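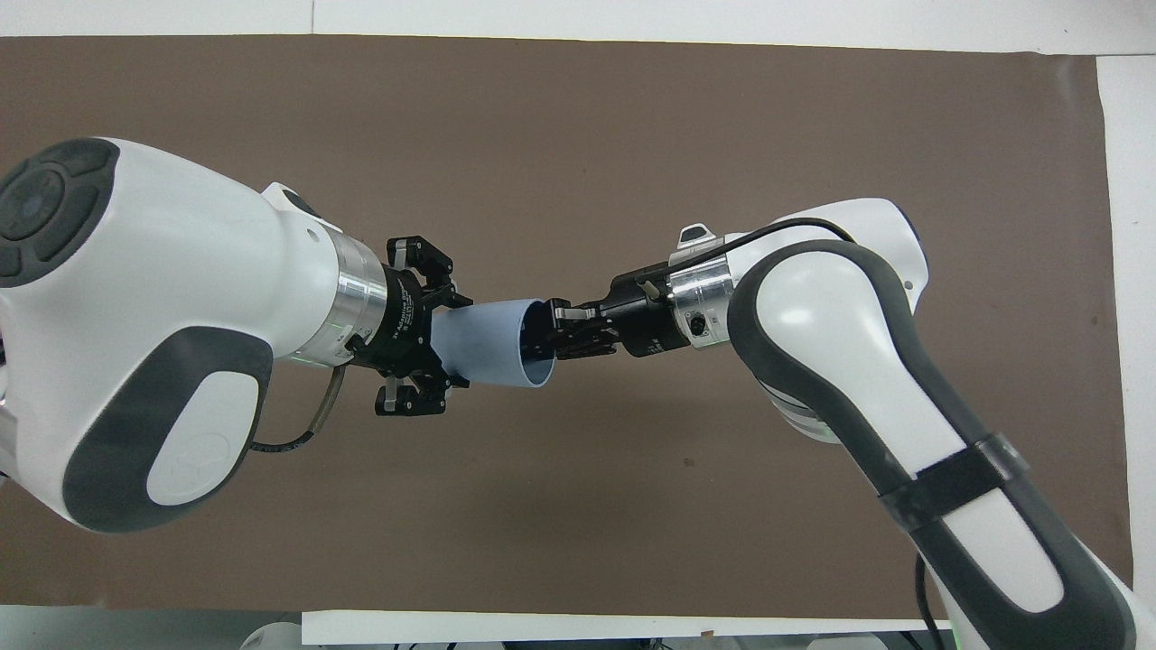 Two-Arm Handling of Tube Sections at a Small Fittings Shop: Effects on Operator Work

Project report, Industrial Systems Practicum
Fitzgerald Strickland and Kenji Rosenthal

1. Background

Jokwood is a supplier of short plastic tube sections and molded fittings. The finishing area, where our project took place, takes cut tube from the saw room, checks both ends for burrs and cracks, and passes good parts to packing. Until last year all of this was done by hand at three benches. One bench has since been replaced by a two-arm cell, known in the shop as the Szabo cell after the line it feeds.

Our assignment was to describe how the work at the remaining benches changed once the cell was in use, and to suggest changes to the way people and the cell share the job. We did not design the cell and did not test its accuracy in any formal way. The observations were made in March, on the day shift, with one evening visit that started at 6:30 p.m.

2. The handling task

The task given to the cell is a handover. One arm has a three-finger adaptive gripper, which closes on the tube from the outside. The other has a two-finger parallel gripper with slim fingers, which enters the open end and holds the tube from within. Between them the arms can present either end of a section for checking and can turn it end for end without putting it down.

The combination was chosen by the integrator, Cukix, for practical reasons given to us in an interview. An outside grip on both ends leaves very little of a short section exposed. An inside grip keeps the outer wall clear, but it depends on the bore being free of chips. When chips are present the fingers may stop early, the arm reports a position fault, and an operator has to clear the part.

The work surface is covered with a matte brown sheet, replaced when it becomes too creased or dirty. Operators asked for this during setup. Pale parts are easier to find on it than on the white bench underneath, and a dropped part does not roll as far.

3. Method

We used three sources.

Direct observation. Each of us sat with one operator for a full shift and wrote down every change of activity, with the time.

Fault log. The cell controller keeps a list of stops. We were given 129 entries with the cause codes filled in by operators.

Interviews. We spoke with the five people who work in finishing and with the shift lead. Interviews took 15 minutes each and were held in the break room. We agreed not to attach names to comments.

4. Results

4.1 Time at the bench

Before the cell, an operator at the bench picked up, turned and looked at each section, then placed it in a tray. According to the shift lead's old work sheets, a standard tray of 100 sections was one unit of work, and people took their short breaks between trays. The tray set the pace of the day.

The operator assigned to the cell no longer works by the tray. Observed activity consisted of loading, clearing faults, checking rejected parts and walking to the saw room to report problems. None of these has a fixed length. Two operators said they were less tired in the hands and wrists at the end of a shift. One of the same two said the day felt longer, and that it was hard to know when to stop for a break.

4.2 Faults

Of the 129 logged stops, 40 were coded as a failed inside grip. This was the largest single group. The next was "part not found," followed by a mixed group coded "other." The "other" code is a weakness in the data. Operators told us they select it when they are in a hurry, as it is the first item on the screen.

Clearing a stop is simple in most cases. The operator opens the guard, removes the tube, taps out any chips, sets the tube back in the infeed and restarts. The restart itself requires a second confirmation at the panel, which is on the far side of the cell. During observation this walk took up more of the stop than the clearing did.

4.3 Skills

All five people in finishing can run the benches. Only two were trained on the cell, both by Cukix during installation. When neither is on shift, the cell is left off and the load goes back to the hand benches. The shift lead described this as the main limit on output, ahead of any fault.

The trained operators have picked up knowledge that is not in the manual. For example, both of them look at the saw-cut end before loading and put sections with a ragged edge to one side. The cell would fault on many of these. The presorting is useful, but it is not recorded anywhere, and it makes the fault count look better than the incoming material would suggest.

4.4 Contact with other departments

One change we did not expect concerned the saw room. At the hand benches, a burr was trimmed with a knife and forgotten. At the cell, the same burr is a stop. Finishing now complains to the saw room much more often, and blade changes have been moved earlier as a result. Opinion on this was split. People in finishing saw it as an improvement that was overdue. The shift lead reported that the saw room sees it as extra work caused by a machine that is too sensitive.

5. Discussion

The cell removed the repeated turning motion, which was the stated aim. It also moved the operator from steady work to interrupted work. Both effects appear in the interviews, sometimes from the same person, and we do not think they can be combined into a single rating.

The concentration of skill in two people is a more urgent matter. It puts pressure on them -- one had moved a Sunday family event in order to cover a late order -- and it leaves the other three with no route to the newer work. Nobody had been refused training. It had not been scheduled.

Our comparison with the period before the cell relies on work sheets and memory. Jokwood's order mix also changed over the same months, with more short sections for the Trevgate contract, so changes in output cannot be credited to the cell alone. For this reason we report no output figure.

6. Recommendations

a. Train the remaining three operators, with the two current ones as instructors and with paid time set aside for it.

b. Move the restart confirmation to the operator side, subject to a safety review by Cukix.

c. Reorder the cause codes so that "other" is last, and add a code for "ragged cut, removed before loading."

d. Set fixed short breaks for the cell operator, to replace the pause that the tray used to give.

e. Rotate between cell and bench at midshift. Four of the five people interviewed said they would prefer this. The fifth had no preference.

f. Hold a short weekly review of the fault log with one person from the saw room present.

Items c and d need no outside help and could be done at once. Item b has a cost we were not able to estimate.

7. Division of work

Strickland carried out the day-shift observation at the cell, sorted the fault log and wrote sections 2 and 4.2. Rosenthal observed the hand benches, ran the interviews and wrote sections 4.1, 4.3 and 4.4. The remaining sections were written together. The interview guide and the blank observation sheet are in Appendix A; the interview notes were returned to the participants and are not included.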